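Does Winning the Turnover Battle Win College Football Games?
Project report, Blažena Oravec, 2020-07-03

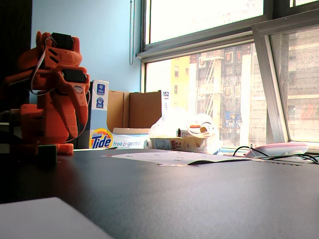
Does the team with fewer turnovers usually win?

Usually, but the effect is smaller than coaches make it sound, and it nearly vanishes once you drop the blowouts.

I took play-by-play sheets for 28 games from the Stonusier student league, all finished by December. In 14 of them one team had a clear edge in turnovers. The rest were even or one apart, and I left those out of the first test.

My main doubt is about cause. A team that is losing by three scores throws deep on every down, and deep throws get picked off. The interception then shows up in the box score as a reason for the loss. When I removed turnovers from the last 8 minutes, Uvero's famous edge over Basine was gone.

I also tried the rating formula in the Charvát handbook. It claims to be tested on 1,000 games but doesn't list them, so I can't say much for it. It picked the winner no better than home field did.

Limits: the sample is small, two scorers disagreed on what counts as a muffed punt, and I used the home scorer's version each time. Fumbles a team recovered itself were not recorded before week three, so that column is blank for the early games.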